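이 사이트는 이용 환경 개선을 위해 쿠키를 사용합니다. 계속 이용하시면 쿠키 사용에 동의하는 것으로 간주됩니다. [동의] [설정]

교구 검수 자동화

2023년 1월 27일 금요일 | 글 올가 후데츠(Oľga Hudec)

교구 검수 자동화는 대여했다가 돌아온 교구의 구성품을 확인하고 제자리에 맞춰 넣는 일을 로봇에게 맡기는 것을 말한다. 도형 맞추기 판, 블록, 꿰기 구슬 같은 것들이 대상이다. 물류 자동화의 한 갈래로 보는 사람도 있고 조립 자동화에 넣는 사람도 있는데, 나는 둘 사이 어디쯤이라고 생각한다. 물건을 집는 데까지는 물류 쪽이고, 구멍에 맞춰 넣는 순간부터는 조립 쪽 고민이 시작되니까!

이 항목은 내가 일하는 교구 대여 업체 프라비코(Pravico)의 검수실을 중심으로 썼다. 다른 회사 사정은 꽤 다를 수 있으니 감안하고 읽어 주시길. 검수실에서 손으로 블록 넣던 시절부터 있었던 사람이라 말이 좀 길다.

명칭

현장에서 '검수 자동화'라고 부르는 사람은 거의 없다. 우리는 그냥 '끼우기'라고 한다. "오늘 끼우기 누가 봐?" 하면 로봇 작업대 담당이 누구냐는 뜻이다. 제안서에는 '형상 정합 투입'이라고 적혀 있었는데, 입에 붙지 않아서 회의 때만 쓰다가 회의 때도 안 쓰게 됐다. 손으로 하는 검수는 '손끼우기'로 따로 부른다(새로 온 분들이 제일 먼저 헷갈려 하는 말이다).

배경

예전에는 상자가 돌아오면 탁자에 쏟아 놓고 한 사람이 처음부터 끝까지 맞췄다. 블록을 하나씩 구멍에 넣어 보고, 빠진 게 있으면 쪽지에 적고, 다시 담는다. 한 번 해 보면 재미있다. 하루 종일 하면 엄지가 먼저 안다. 성수기인 9월에는 반납과 신규 대여가 겹쳐서 한 달에 1158상자를 본 적도 있다. 그달 작업 일지를 아직 갖고 있는데 뒤로 갈수록 글씨가 점점 커진다.

설비를 들이자고 한 사람은 작업장 책임자인 노르베르트 후바체크였다. 처음에는 반대가 많았고 나도 그쪽이었다. 도형 맞추기는 아이들도 하는 일인데 뭘 그렇게까지, 싶었던 것이다. 그런데 기계에는 이게 제법 까다로운 일이다. 육각기둥만 해도 구멍 위에 정확히 가져가는 걸로 끝나지 않고, 각도까지 돌려 맞춰야 들어간다. 원기둥은 돌아가 있어도 상관없으니 훨씬 너그럽다. 사람 손은 살살 비비면서 걸리는 느낌을 찾아가는데, 그 '비비는' 동작을 말로 설명해 보라고 했을 때 우리 중에 제대로 답한 사람이 없었다.

작업 과정

지금의 흐름은 이렇다. 사람이 상자를 열어 판과 블록을 회색 통 안에 놓는다. 로봇이 블록을 하나 집고, 판에서 모양이 맞는 자리를 찾고, 그 위로 가져가 내려놓는다. 안 들어가면 다시 시도하고, 3번 실패하면 멈춰서 사람을 부른다. 부르는 소리는 짧은 알림음인데, 처음 설정된 소리가 누구 전화벨과 똑같아서 한동안 다들 주머니를 뒤졌다.

판은 늘 같은 방향으로 놓이지 않는다. 들여오기 전에는 줄 맞춰 놓아야 하는 줄 알고 바닥에 테이프를 붙일 계획까지 세웠는데, 위치와 방향이 달라도 찾아가도록 조정하기로 하면서 테이프는 서랍으로 들어갔다. 집게가 빨간 육각기둥을 물고 초록색 판이 놓인 통 안으로 내려와 있는 모습, 우리 검수실에서는 하루에도 몇 번이고 보는 풍경이다.
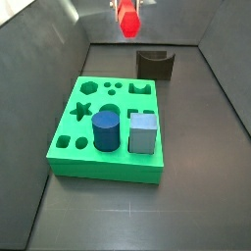 두 장 모두 육각기둥은 아직 집게에 물려 있다.

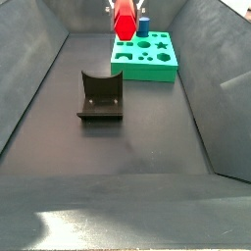

일하는 사람에게 생긴 변화

제일 크게 바뀐 건 손이 아니라 눈이다. 손끼우기를 할 때는 블록만 봤다. 지금은 통을 보고, 화면을 보고, 옆 탁자의 상자도 본다. 몸은 확실히 편해졌는데 퇴근할 때 눈이 뻑뻑하다는 사람이 늘었다. 그래서 화면 담당은 30분마다 자리를 바꾼다. 규정으로 정한 건 나중이고, 처음에는 그냥 서로 "바꿔 줘" 하다가 그렇게 굳었다.

교대 인원은 줄지 않았다. 이걸 궁금해하는 분이 많아서 분명히 적어 둔다. 손끼우기 탁자에 있던 사람 가운데 2명이 수리 쪽으로 옮겼고, 나머지는 상자 열기와 예외 처리를 나눠 맡는다. 다만 결원이 났을 때 예전처럼 바로 뽑지는 않는다. 이걸 인원이 그대로라고 불러도 되는지는 우리끼리도 의견이 갈린다. 베르그소라 비달린은 회의 때마다 이 이야기를 꺼내고, 나는 계속 꺼내 주었으면 한다.

예외 처리라는 말도 설명이 필요하겠다. 로봇이 멈추는 까닭은 대개 시시하다. 블록에 스티커가 붙어 있다든지, 구멍에 점토가 굳어 있다든지, 다른 집 블록이 섞여 왔다든지. 점토가 제일 고약하다! 겉으로 봐서는 멀쩡한데 블록이 중간에서 딱 걸린다. 마투시 프로하즈카는 구멍을 손가락으로 한 번 훑고 나서 판을 통에 넣는데, 그 버릇을 지금은 다들 따라 한다. 설명서에는 없는 단계다.

좀 서운한 변화도 있다. 탁자에 둘러앉아 맞추던 때는 손이 바빠도 입은 놀고 있어서 별별 얘기를 다 했다. 지금은 담당 구역이 나뉘어 있고 거리도 있어서 점심때까지 한마디도 안 하는 날이 있다. 설비를 들일 때 검토표에는 소음, 전력, 바닥 면적 칸이 있었지만 이런 걸 적을 칸은 없었다.

교육

작업자 교육은 스킬브리지(Skillbridge)라는 과정을 쓴다. 첫 시간에 비상 정지부터 배우고, 그다음이 '손을 언제 넣어도 되는가'다. 두 번째가 생각보다 오래 걸린다. 블록이 삐딱하게 걸려 있으면 톡 건드려 주고 싶어지는데, 집게가 아직 움직일 수 있는 상태면 절대 안 된다. 정지 표시를 확인하고, 소리 내어 "정지" 하고 말한 다음 손을 넣는다. 처음에는 혼자 중얼거리는 게 민망한데 일주일이면 괜찮아진다.

비에라 콜라르가 맡은 실습에서는 수강생이 먼저 눈을 감고 블록을 맞춰 본다. 나도 해 봤는데 원기둥은 금방 넣었고 별에서 한참 헤맸다. 하고 나서 로봇 화면을 보면 실패 기록이 조금 다르게 읽힌다. 어느 모서리에서 걸렸겠구나 하고 짐작이 가는 것이다. 나이 많은 작업자일수록 이 짐작이 잘 맞는데, 손끼우기를 오래 한 덕이라고 나는 믿고 있다(근거는 없다).

한계와 논쟁

천이나 실이 들어간 교구는 아직 전부 손으로 본다. 꿰기 구슬도 그렇다. 구슬 하나하나는 집을 수 있겠지만 끈이 문제다. 웨딕스(Wedix) 쪽 설비로 바꾸면 된다는 말이 한 번 돌았는데, 시연을 보러 가자는 얘기만 나오고 일정은 안 잡혔다.

속도 이야기도 자주 나온다. 숙련자가 마음먹고 하면 판 하나는 사람이 빠르다. 오후 네 시쯤 되면 얘기가 달라지고. 그러니 어느 쪽이 빠르냐고 물으시면 몇 시냐고 되묻게 된다.

기록을 어디까지 남길지도 정리가 덜 됐다. 로봇이 멈춘 시각과 사람이 풀어 준 시각이 함께 저장되기 때문에, 마음만 먹으면 누가 얼마나 빨리 왔는지 볼 수 있다. 지금은 개인별로 뽑아 보지 않기로 약속한 상태이고, 그 약속은 검수실 게시판에 종이로 붙어 있다. 문서로 제대로 만들자는 안건이 다음 회의에 올라가 있다.

같이 읽을 항목

손끼우기, 예외 처리, 협동 작업대, 반납 상자 분류, 점토 제거법(이건 내가 쓰다 만 항목이라 아직 짧다)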